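Flitarwood Hand-Teach Kit

For recording arm tasks by remote control

The Flitarwood kit lets one person teach a robot arm a household job by steering it through the job. The operator holds a leader handle, the arm follows, and every joint position is saved with the video. It comes from our Weston workshop and fits most two-finger grippers.

What is in the box

Leader handle with trigger for the gripper
Wrist camera and bracket
Head camera with clamp
Control box, 3 m cable and mains lead
Recording software, licence for 10 seats

Recording

Press the left button to start a take and the right button to stop. A bad take can be thrown away from the handle. Storage holds 3000 takes at the standard setting. For a pick from a low shelf, we suggest 75 takes, with the object moved a little each time. Bring the gripper in slowly with the fingers open and pause before closing.

Head and wrist views, bedside table task:
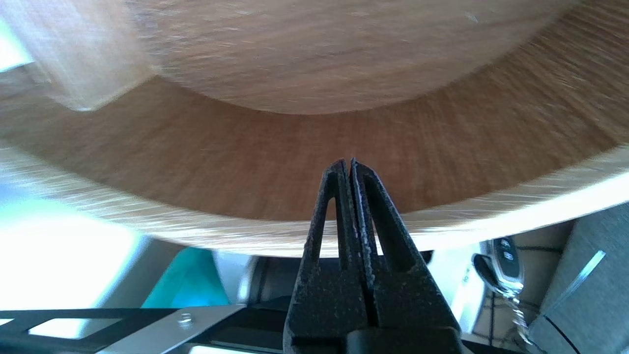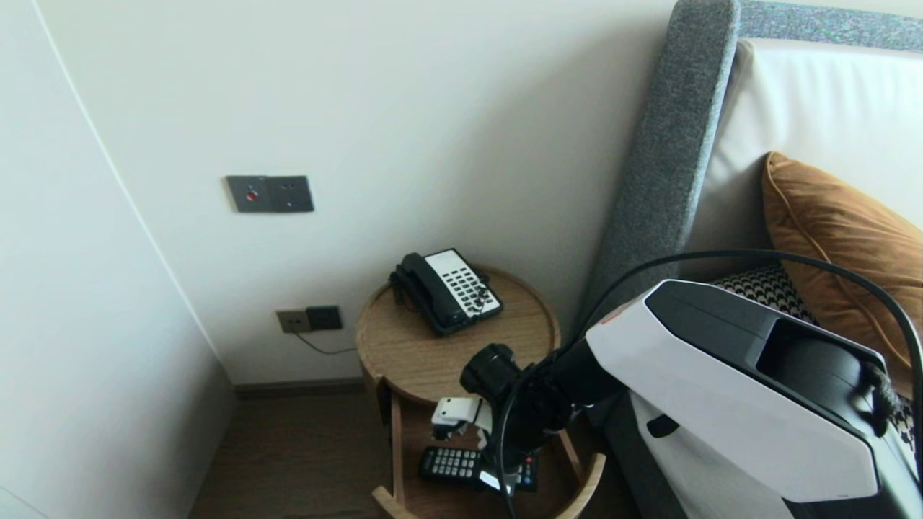
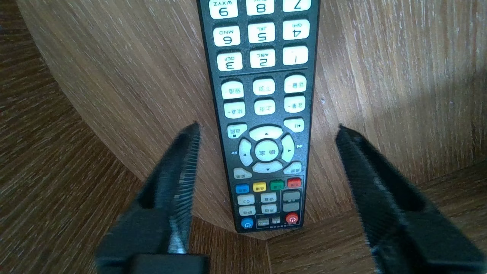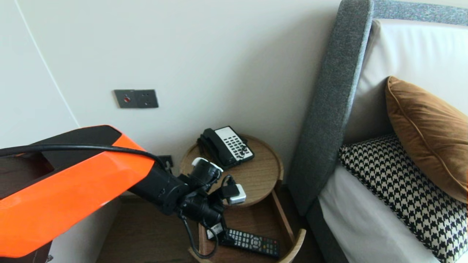

Both cameras are saved against the same clock, so takes can be trimmed in one go. Files can be exported one by one or as a batch.

Training and support

Obsa Yimer runs a half-day course for new operators at Goltdale. The next dates are in October. For spare handles, cables and brackets, contact Callum Mottram in the parts office and quote the number on the underside of the control box. Orders leave Weston on weekdays.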